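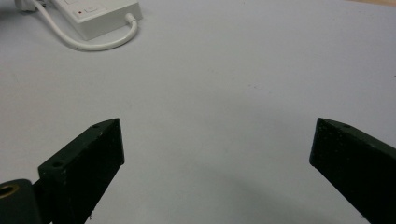

A pale tabletop with the two dark green fingers of a gripper.

Unit 4: Smallholder Cooperatives and Fair Trade Cocoa
Course notes, N. Tymoshchuk

Reading for this unit: the Nurna case packet, sections 1 to 3. Skip the appendix on shipping insurance for now. We come back to it in Unit 6.

Why farmers organize

A family growing cocoa on a small plot usually sells to whoever shows up with a truck. The buyer knows the port price that day and the farmer often does not. The buyer also owns the scale. A cooperative changes this by pooling the crop, owning its own scale, and selling in lots large enough to interest an exporter.

The Nurna cooperative started with 246 member families in the Grernia valley. Before it formed, most of them sold wet beans at the roadside. Wet beans bring less money because the buyer takes on the fermenting and drying. The members' first joint purchase was a set of fermentation boxes, and their second was a covered drying floor.

Terms to know

Farmgate price: what the grower is paid at or near the farm.
Minimum price: the floor set in a fair trade contract. If the market is higher, the buyer pays the market price.
Premium: an extra sum per ton, paid to the cooperative and spent by vote of the members.
Pre-financing: money advanced by the buyer before harvest, so the co-op can pay members on delivery.

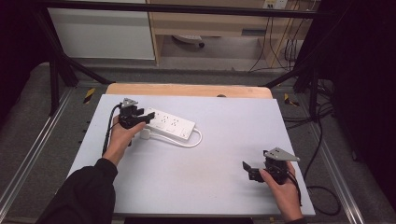

Pre-financing gets less attention than the premium, but in the case packet it matters more. Members who are paid weeks late start selling to the roadside buyer again, even at a lower price, and the co-op then falls short on its contract. Nurna had this problem for 2 seasons. Its importer, Zedik, agreed to advance part of the contract value, and deliveries recovered the next year.

Member families grew to over 2,000 as neighboring villages joined. Growth brought its own trouble. The general assembly no longer fit in the school building, and members in the upper villages complained that the lower villages decided everything. The co-op moved to a delegate system, with each village sending its own representatives. Read the Urrutia interview in section 3 closely on this point. She was a delegate in the first year and is fairly critical of how the seats were divided.

What the premium paid for

In the year covered by the packet, one village's share of the premium came to 3,580 dollars. The village voted to spend it on a roof for the clinic and on seedlings to replace old trees. Note that the vote was close. Several families wanted cash payments, and their reasons are given in the minutes.

When you compare this with the coffee co-ops from Unit 3, keep in mind that cocoa trees take years to bear well, so money spent on seedlings is slow to come back.

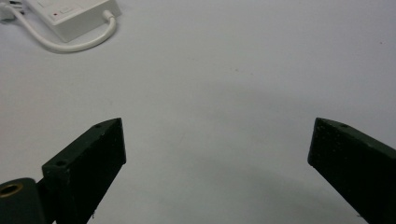 Questions for section meeting

1. Who carries the risk when the market price drops below the minimum? Who carries it when the price rises after a contract is signed?
2. Would you have voted for the roof, the seedlings, or cash? Use the minutes.
3. How should delegate seats be divided between large and small villages?

Bring one page of written notes. The response paper on this unit is due in July, before the break.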